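Print this page | E-mail this article

Grodano Bench

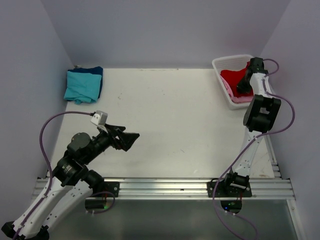 The Grodano Bench is a two-armed tabletop robot built by members of the Bruson shared workshop, in the river town of Cârstea. It was designed as a low-cost platform for household handling tasks, chiefly the sorting and folding of small cloths. The working area is a white rectangular surface enclosed by plain walls at the back and on both sides. Both arms are fixed to base plates on a grooved aluminum rail along the near edge, an arrangement that leaves the far corners free for a white plastic basket on the right and a stack of folded cloths on the left. Purple cables follow the arms and are held to the links with small pale ties. The table is known in the workshop simply as "the Bench."

History

Work on the Bench began in April, after the workshop set aside a bay formerly used for bicycle repair. The first version had a single arm clamped to a desk. It could lift a cloth but could not square the edges, and it was taken apart within a season. The second version added the matching arm and the front rail. The walls were fitted last, after cloths were repeatedly pushed off the far side of the table during trials.

Construction

The arms were assembled from kits, with the white links printed at the workshop. Screw holes were left open along the links so that brackets could be moved without reprinting the part. A full set of links takes 50 hours to print. Each arm ends in a black gripper. Power is supplied by a Voltine unit, and the workshop keeps 2 spare motors and 4 spare gripper fingers on hand - the fingers being the parts most often replaced.

Operation

The usual exercise is to take one cloth at a time from the basket, lay it flat, fold it into a rough square and add it to the stack. Either arm may make the first pick. By the end of its first year in the bay, the Bench had logged 3000 folds, counting those that were later judged unacceptable and repeated. Thin cloths remain difficult, as the grippers tend to pick up two layers together.

The Bench is open to members on Tuesday evenings. New users complete a short session on the stop switch and on cable routing before running the arms.

Variants

A smaller model with one arm and a shorter rail was built for home use. It shares the same base plate and can be fixed to a kitchen table, but its reach does not extend to a full-size towel.

See also: Bruson shared workshop; Tabletop robots; Cloth folding

Contact | Copyright Bruson Workshop Encyclopedia | Back to top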